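Hilo sobre maletines de herramienta de plástico moldeado: cierres, bisagras, etiquetado y almacenamiento. Notas de taller, sin orden estricto. 3/10/22

**1/**
Llevo unas semanas rehaciendo el almacén pequeño del taller de Grimden. Lo que más tiempo se ha comido son los maletines. La herramienta suelta tiene su panel y su silueta pintada; el maletín acaba donde cabe, y de ahí salen la mitad de las búsquedas de última hora.

**2/**
Punto de partida: diez maletines rígidos de plástico, de tamaños y fabricantes distintos, repartidos entre dos estanterías y el suelo de debajo del banco. Tres tenían algún cierre roto. El resto cerraba, con más o menos convicción.

**3/**
Sobre los cierres. En el maletín inyectado lo habitual es una lengüeta que pivota y engancha en un labio del cuerpo opuesto. El eje suele ser del mismo plástico que el resto, o un pasador metálico en las gamas mejores. El de plástico falla por fatiga; el metálico se sale.

**4/**
Comprobación antes de guardar nada: maletín cerrado, apoyado de canto, asa arriba. Si la tapa abre una rendija apreciable entre cierre y cierre, el labio está gastado o el contenido empuja. Lo segundo es más frecuente. Una pieza mal asentada en el inserto basta.

**5/**
El inserto (la bandeja con los huecos) merece su propio mensaje. Si es soplado junto con el cuerpo no se puede cambiar, y cada hueco admite una sola pieza. Si es de espuma, se recorta, pero absorbe aceite y con el tiempo se desmigaja. Para llaves y vasos prefiero el soplado. Para instrumentos de medida, espuma de celda cerrada.

**6/**
Mesa de revisión: superficie lisa, gris claro, mate, despejada. Cualquier tornillo pequeño o resto de plástico se ve enseguida. Antes lo hacía en el banco, sobre goma negra, y perdía los pasadores con una regularidad notable.

**7/**
El que tengo ahora en la mesa es el SATA 05163, verde azulado, marca y número en blanco sobre la tapa. El número impreso en la tapa es un detalle que agradezco: se copia tal cual a la ficha y no hay que abrir para identificar el juego. 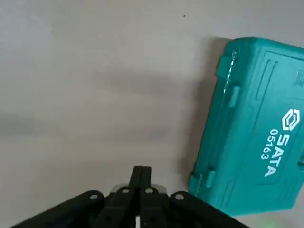 **8/**
Para la ficha uso cuatro campos: marca, número, balda y fecha de última revisión. Probé con más (estado de bisagra, estado de asa, limpieza) y a las dos semanas estaban vacíos. Si hay un defecto, se escribe a mano en el reverso.

**9/**
Donde el fabricante no imprime el modelo en un sitio legible, etiqueta propia. Dos posiciones: en el canto del asa y en la tapa. La del canto es la que se lee en la estantería. La de la tapa sirve cuando el maletín está en la mesa o apilado de plano arriba del todo.

**10/**
Adhesivo: el polietileno y el polipropileno tienen baja energía superficial, así que la etiqueta de papel corriente se levanta por las esquinas en pocos días. Desengrasar con alcohol isopropílico, dejar secar y usar etiqueta de poliéster con adhesivo para plásticos difíciles. Las que compro son de Akeck y de momento aguantan.

**11/**
No pegar etiquetas encima de la junta entre tapa y base. Parece obvio. He retirado unas cuantas así, todas partidas por la mitad.

**12/**
Orientación en la balda. Opciones: de plano o de canto, como libros. De canto se saca cualquiera sin mover los demás, y por eso es lo que he acabado montando. Condición: que los cierres sean fiables y que el inserto sujete las piezas con la tapa en vertical. Si al girarlo suena, va de plano.

**13/**
De plano, no más de tres en altura. Con más, el de abajo se deja de usar y alguien coge otra llave parecida del panel.

**14/**
Separadores: chapa plegada en L, atornillada a la balda. El sistema ranurado de Kahsay es más cómodo de recolocar, pero la ranura obliga a un paso fijo y mis maletines no lo respetan. Con la L se taladra donde toca.

**15/**
Medida de la balda. La mía tiene 1.011 mm entre montantes; el catálogo dice 1.000. Los once milímetros de más vinieron bien para el último separador. Conviene medir la estantería montada antes de repartir huecos: el dato nominal y el real no tienen por qué coincidir.

**16/**
Profundidad: el maletín puede sobresalir un poco por delante si es por el lado del asa. Si lo que sobresale son los cierres, se abren con el roce de la ropa o de otra caja al pasar. Asa hacia fuera y cierres protegidos por los vecinos, cuando la geometría lo permite. En muchos modelos asa y cierres comparten lado, y entonces se mete hasta el fondo y se acepta perder un dedo de agarre.

**17/**
Limpieza del cuerpo: agua templada, jabón neutro, cepillo blando en ranuras y letras en relieve. Nada de acetona. El disolvente deja mate el plástico brillante y se lleva la serigrafía. Recuperar un número borrado exige encontrar la factura.

**18/**
Bisagras: no lubricar con aceite mineral. Si es bisagra integral (la lámina fina de plástico que une las dos mitades), no necesita nada. Si hay pasador, una gota de silicona y limpiar el sobrante. El aceite atrapa viruta y la viruta hace de lija.

**19/**
Cierres rotos. De los tres, uno tenía recambio del fabricante. Otro lo resolví con una correa de velcro. El tercero ha pasado a guardar bridas en el armario de Jolness, sin cerrar, que para eso sirve.

**20/**
Pendiente para octubre: repartir los juegos de vasos por cuadradillo en lugar de por marca, y decidir qué se hace con los maletines a los que les faltan piezas. Mi inclinación es marcar el hueco vacío con pintura blanca, para que la falta se vea al abrir.

**21/**
Pregunta para quien tenga estantería con vibración cerca (compresor, prensa): ¿goma bajo el maletín o en el apoyo de la balda? He probado la primera y el maletín no desliza al sacarlo. La segunda me falta por montar.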